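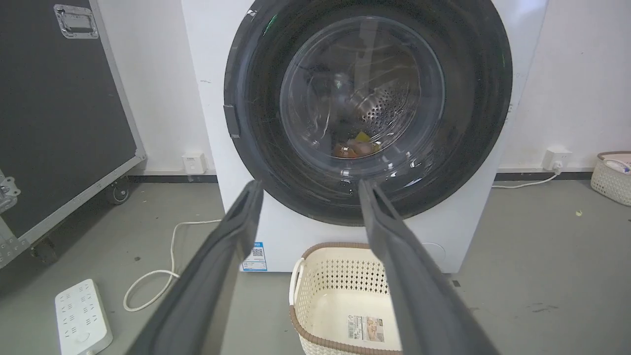
We're hiring: someone who loves the boring half of laundry

Hi, I'm Jarlath Ó Dubhghaill, and I look after manipulation software at Skuvik. We write the code that gets a robot arm to open a washer door, load it, unload it and shut it again, and I need one more person on the planning side.

You'd own Jorano, our motion planner. It's C++ with a Python layer on top (sorry in advance for the Python layer, I wrote most of it one January). Right now it's happy with a nice wide door and a basket straight below. Give it a different latch and it can sulk for 30 seconds before it finds a path! I'd love to see that fixed.

The other big chunk is perception. Glass and steel drums are miserable for depth sensing, all glare and little holes, so the door pose estimator leans on wrist camera images and a lot of stubbornness. Our replay set has 2,219 door approaches in it and you'd get to break things against it every night.

A chrome rim is my personal nemesis. The highlights slide along the curve as the wrist moves, and the edge fitter goes chasing after them.

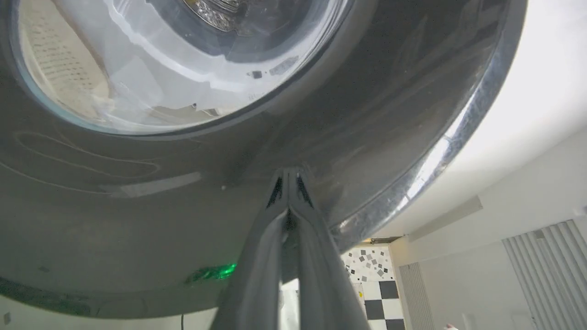

Do I need to have worked with real robots before?

Simulation experience is fine as long as you write solid C++ and don't mind debugging on hardware once you're in. We'll pair you with someone for the first 13 weeks.

What I'd like to see: some planning or controls work you can talk me through, comfort reading other people's code, and a test suite you're a little proud of. ROS 2 is handy. A degree is nice too, but I won't ask for the certificate.

The job is full time, on site, with 25 days of vacation. Core hours start at 10 a.m., and I'm rarely any use before then myself.

Send a resume and a short note about a bug you enjoyed to me at Skuvik, with "Jorano" in the subject line. I read all of them and I'll write back either way.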